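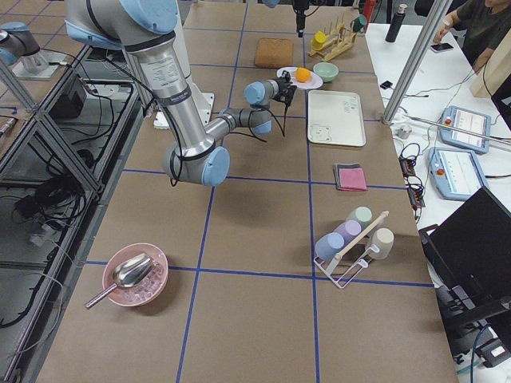

日曜の朝からずっとマーマレードを煮ています。去年も同じ時期に長々と書いて、途中で寝落ちして終わってしまったので、今年は最後まで書きます。お付き合いください。

きっかけはモロッコ料理の教室で一緒だったメリエム・ケッターニさん(Meriem Kettani)です。彼女のおばあさまの家では、苦いオレンジの皮を一晩水につけて、朝に水を替えて、また夜に替えて、とにかく気長に待つのだそうです。最初に聞いたときは、そんなに待てるかなあと思いました。

で、待てなかったのが一昨年の私です。半日で火にかけたら、苦いのなんの!パンに塗って一口食べた夫が、黙ってお茶をいれに立ちました。あの瓶は結局、豚肉を煮るときに少しずつ使って、春までかかって空にしました(お肉には意外と合いました)。

今年は皮を水につけること丸一日、それから茹でこぼしを3回。指でつまんで軽くつぶれるくらいまで茹でてから刻みます。先に刻んでから茹でる方も多いと思うのですが、私は丸ごとのほうが台所がいい匂いになる気がして、こちらの順番にしています。気分の問題かもしれません。

お砂糖の話。皮と果汁を合わせた重さの60パーセントくらいにしています。もっと控えめにしたい気持ちもあるのですが、減らしすぎた年は固まらず、とろりとしたオレンジのお茶みたいなものができました。あれはあれでお湯で割って飲むとおいしかったので、風邪気味の方にはむしろおすすめです。

それから種!捨てないでくださいね。お茶パックに入れて一緒に煮ると、とろみがちゃんとつきます。私はうっかり三角コーナーに入れてしまって、拾って洗ったことがあります。どなたにも言わないでください(ここに書いていますが)。

煮詰め加減は、冷凍庫で冷やした小皿に一滴落として、指で押してしわが寄るかどうかで見ています。温度計も持っているのですが、鍋のふちに引っかけるとどうしても傾くので、いつの間にか引き出しの奥に住むようになりました。

メリエムさんは火を止める直前にオレンジの花水を小さじ一杯入れるそうです。私も真似しました。入れた瞬間に湯気がふわっと甘くなって、しばらく鍋の前から動けませんでした。入れすぎると石けんのような香りになるので、そこだけは慎重に。

瓶は200ミリリットルのものが好きです。大きい瓶だと冷蔵庫の奥で忘れてしまうし、小さいとすぐ人にあげたくなるので、我が家ではこのあたりに落ち着きました。煮沸して、熱いうちに詰めて、ふたをして、布巾の上に並べておきます。冷めていくときの「ぽこん」という音が大好きです。

さっきアナスさん(料理教室の先生です)から「クミンと一緒に人参サラダに入れてごらん」とメッセージが来ました。マーマレードを人参に?と思いましたが、先生の言うことはだいたい当たるので、今夜やってみます。レモンを多めに搾るのがこつだそうです。

追記。人参サラダ、おいしかったです。夫がおかわりしました。明日の朝は厚切りのトーストにバターをたっぷり塗って、その上にのせます。バターは冷たいままのほうが好きな方、いらっしゃいますか。私は断然そちらです。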